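Ticket 900 - Rubber bands tangled in sort bin, Flodum bench
Status: Closed
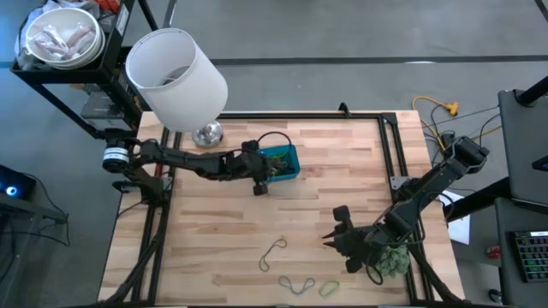 Reported problem

Bands in the teal bin on the butcher-block table are knotted together again. Pulling one out brings several more with it. Loose bands are also ending up on the tabletop - dark olive, teal-blue and bright green - along with a clump of green crinkled packing fill. The Kilari orders need one band each, and packing stops every time the bin has to be picked apart.

Location

Pale wood table with the white-shaded lamp, next to the black shelving cart.

First checks

Bin is not cracked and has no rough edge inside. Bands are from the Astaso bag opened in March. Tried ten by hand and none were sticky or perished. Old bands ruled out.

Tried: shaking the bin

No change. The knots got tighter.

Tried: emptying the bin and sorting by color

Took 6 minutes. Held for one shift, then the greens were tangled again. The thin ones wrap around the wider ones, and they catch worst when the bin is full.

Tried: smaller fill

Put 50 bands in the bin and left the rest in the bag. Much better. Went up to 59 as a test and got two knots by the end of the shift, so back to 50.

Cause

Bin overfilled, with thin and wide bands mixed. Shreds of the green fill were also found wound into the worst knots.

Fix applied 1st May

- Bin filled to 50 and topped up at shift change
- Thin bands moved to their own tub on the cart
- Green fill kept in its carton until a box is ready for it
- Loose bands go back in the bin before the lamp is switched off

Follow-up

No tangles reported after over 6 shifts. The Bhutto bench has the same bin and has been sent the same instructions. Reopen this ticket if the knots come back with the next bag.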